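Plenum opens kitchen table sessions for people setting up their first home

Press information
For immediate use

Plenum, the neighbourhood learning centre, is to run a new series of evening sessions on everyday kitchen skills from June. The sessions are called Pillus and are meant for people who are moving into a place of their own for the first time, or who are cooking for themselves again after a long gap.

Each session takes place around one table and deals with a small number of ordinary jobs: laying out a work surface, making a cold meal, serving drinks with ice, washing up by hand and putting things away. There is no hob and no oven in the programme. Plenum says this was decided early on, after talks with local residents who said they could follow a recipe well enough but did not know how to keep a small kitchen in order.

"People told us they had one metre of worktop and no idea where to put the plate while they cut the bread," said Jummai Anozie, who leads the programme. "We have spent most of our planning time on that sort of question. Where does the rack go, what has to be within reach, what can wait until afterwards."

The course has three parts, taken on separate evenings. The first covers the table itself, including mats, trays and how to group crockery by use. The second is given over to sandwiches and other cold food, with time set aside for bread: how to store it, how to slice a whole loaf evenly and how to tell when it is past its best. The third deals with washing, drying and storage, and ends with a shared supper.

Groups are limited to nine people. Sessions are held every Wednesday and each lasts two hours, with a short break. Places cost nothing to residents, and those living outside the area may join if there is room. Everything needed on the night is supplied, and there is no homework.

Household goods firm Hägglund has lent crockery, bowls and drying racks for the opening season. The pieces do not match, at Plenum's request.

"We were asked for the kind of mixture most people end up with," said Tobias Kowalczyk of Hägglund. "Different bowls, different colours, a cup from somewhere else. It made choosing them a bit odd for us, as we normally send out full sets."

A short printed guide, Gotano, will be handed out at the first session. It runs to 30 pages and can be kept. It has a page for each of the common tasks, a list of basic items for a first kitchen and blank space for notes. Copies will also be left at the front desk for anyone who cannot attend.

On the table 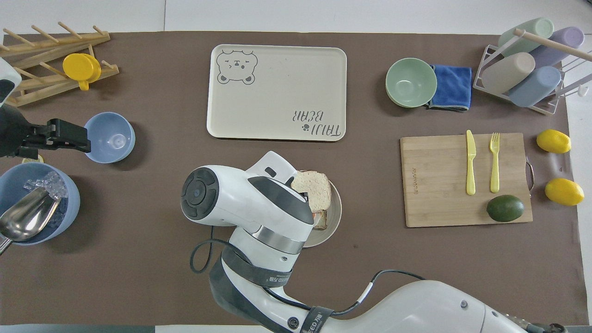 Words: Fedir Chornovol | Plenum Press Desk

The table is laid on a dark brown mat, with most of the kit kept to the sides. A wooden drying rack stands in one corner with a yellow cup resting in it, and a large cream tray printed with a bear's face lies further along. Whole-grain bread goes on a round beige plate. Ice is kept in a grey-blue bowl with a steel scoop, and there is a smaller light blue bowl as well.

Ice has its own slot on the second evening. The group will look at how to keep it clean, why a scoop is better than fingers or a drinking glass, and how much to put out for a table of guests. Trays are dealt with on the first evening, both for carrying and for keeping loose items together on a worktop.

Njål Lunde, who wrote the Gotano guide, said the order of the tasks had changed several times. "Washing up was first in the early version. It went last in the end, mainly so that there would be something to wash."

Booking

Places can be booked in person at the Plenum front desk or by telephone during opening hours. Anyone who needs a seat at a lower table, or who has a food allergy, is asked to say so when booking. Under-16s are welcome with an adult.

A second season will be arranged for the autumn if there is enough demand.

Press contact

Jonatan Berge, Plenum Press Desk. Requests for interviews with the programme team should be made at least three working days ahead. Reporters who would like to sit in on a session are asked to arrange this beforehand, as space at the table is limited.

Ends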